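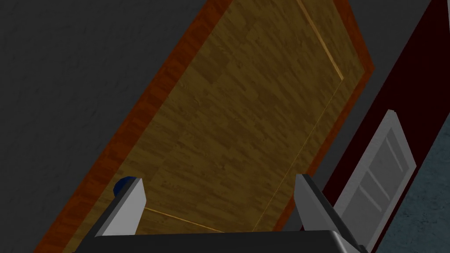

Gripper keeps slipping off a round doorknob in my simulator, any ideas?

Posted by ulgate_garage

Hi all! I'm building a door-opening arm in my garage (two fingers, wrist camera, arm bolted to an old rolling cart) and before I let it anywhere near my real doors I'm trying to get it working in sim. I'm using Sima for the physics and a wooden door model I grabbed from the Pravwood pack. The knob is small and round, dark blue, glossy looking, pretty close to the frame on the left.

The arm gets up to the door fine. Then it closes on the knob, the wrist starts to turn, and the fingers just slide around it like it's buttered. I've done 633 tries since October and the door has opened on 18 of them, which is kind of sad. Finger force is set to 10 newtons. I did try doubling the friction and it got a little better, but then the knob started to jitter and once the whole arm shot off into space, so I put it back.

Is this a settings thing or do I need different fingers? The ones I have are plain squared-off blocks. I'd rather not redesign them, I already printed the real pair and they took all night!

Posted by plulter_fan

Get a lever handle. Way easier. I swapped all mine at home and never looked back.

Posted by benchtop_badger

Before you print anything, check the collision shape on the knob. A lot of door models look nice and round on screen but the physics uses something much cruder underneath, and flat fingers on a rough lump like that will touch at one tiny point each. Turn on the collision view and look. If it's a mess, swap in a plain cylinder a hair wider than the knob and try again.

Also look at where your fingers are when they close. Mine used to stop with the knob off to the side of one finger instead of in the gap, and I blamed friction for weeks (I was so sure!). Log the knob position in the gripper's own coordinates right before closing. I'd want it within 2 mm of center.

The jitter sounds like your time step is too big for the contact. Cut it in half, then bring friction up slowly.

If none of that does it, stick some soft pads on the fingers. I used strips of rubber shelf liner from Plulter and you don't have to reprint a thing. Just remember to make the fingers thicker in the sim too, I forgot and spent an evening chasing that one.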